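Sorting Cell Layout Trial – Progress Report, February
Prepared by Maribel Guzmán for the Brunholm small-works fund

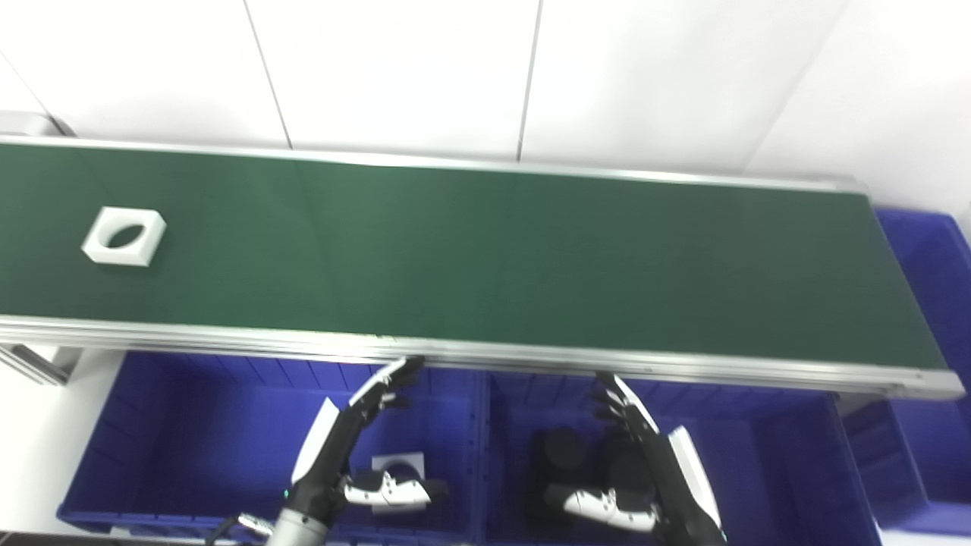
1. Purpose of this report

The report covers the second stage of the work funded under the Brunholm grant: the layout of one sorting position on the Kundik line, from the belt down to the bins. It sets out what has been installed, what was found in the part trials, what has been spent, and what remains before the position can be signed off. Drawings and the full cycle log were sent separately and are not repeated here.

2. Scope of the position

The position handles two part families. The first is the square spacer block, white, with a large round hole through the center. The second is the black cylinder. Parts travel on a green belt and are moved by family into blue plastic bins below the near rail. Blocks go to the left bin and cylinders to the middle bin. The bin at the right end is assigned to rejects and to anything that does not belong to either family.

Other families were removed from the scope at the end of stage one, as agreed with Amparo Pastor. They will be considered only if the remaining budget allows.

3. Work completed

3.1 Conveyor

The conveyor has been set in its final location in front of the white panel wall. The aluminum side rail on the wall side and the grooved frame rail on the near side were both checked for straightness after the legs were fixed. One leg had to be shimmed. No movement has been measured at that leg following the repair.

The belt was supplied by Stalska. It has visible seams where the material is joined. We asked whether a seam could tip or turn a block resting across it, and ran a separate check for this. Blocks were placed flat on each seam in turn, with the belt stopped and then running. None turned far enough to affect the pick. The seams are therefore accepted as supplied, and the request for a different belt has been withdrawn.

3.2 Bins

Ribbed blue bins were chosen over smooth ones after the stage one trial. The ribs stiffen the walls and the bins keep their shape when lifted full. The drawback is that a block dropped close to a wall can come to rest on edge against the ribs. This is covered in section 4.

The left and middle bins sit side by side with no gap. In the earlier layout there was a gap, and parts released near the boundary fell to the floor. Closing it required the left bin to move away from the conveyor leg at that end, and the floor marks have been repainted to suit.

3.3 Lighting

Light on the belt is uneven. The readings at the left are higher than those at the far right end, and the bare metal of the near rail gives a strong reflection from the overhead fittings. White blocks are easy to find against the green at any point on the belt. Black cylinders are harder to pick out toward the right. We have not changed the fittings. A matte strip for the near rail has been ordered from Yu and will be tested before any further money goes to lighting.

4. Part trials

The trial used 688 placements across both families. Of these, 483 were blocks and the rest were cylinders. Parts were set on the belt singly, well apart from each other, in line with the trial plan. Closely spaced parts have not been tested yet.

Faults recorded: 17. They were distributed as follows.

Block resting on edge in the bin: 9
Cylinder in the left bin: 2
Part outside all bins: 2
Part left on the belt at the end of travel: 4

Blocks resting on edge are counted as faults even though they are in the correct bin. A block in that position takes up more room and can hold others above the rim once the bin fills. A low drop near the center of the bin avoided the fault in every case where it was used. The work instruction has been changed to call for it.

The two cylinders in the left bin were both released close to the shared edge. The four parts left on the belt were all cylinders, and all were at the right end, where the light is lowest. The sample is too small to say that light is the cause, but it is the first thing we will test.

5. Costs

Spending on the conveyor and the belt is complete and within the approved figures. Bins came in slightly under. The floor marking was not in the original estimate and has been charged to the contingency line, with approval from Amparo Pastor. There are no outstanding invoices apart from the matte strip.

We do not ask for any additional funds at this stage.

6. Open items

Bracket on the wall panel, top left, above the start of the rear rail. It is gray metal and projects slightly from the wall. The building drawings do not list it. We need a decision on whether it stays before the rear rail guard is ordered – the guard as drawn would meet it.

Bin labels. Part family labels have been drafted but the adhesive does not hold on the ribbed plastic. Hanging tags are being considered.

Spare bins. One spare per position is proposed, so that a full bin can be changed without stopping the belt.

7. Next period

The matte strip will be fitted and the cylinder trial repeated at the right end of the belt, with the same placement plan. Closely spaced parts will follow, blocks first. The bin change procedure will be timed with full bins once the spares have arrived. Results will be reported in the same format, using the same fault headings.

Maribel Guzmán
Layout and Methods, Kundik line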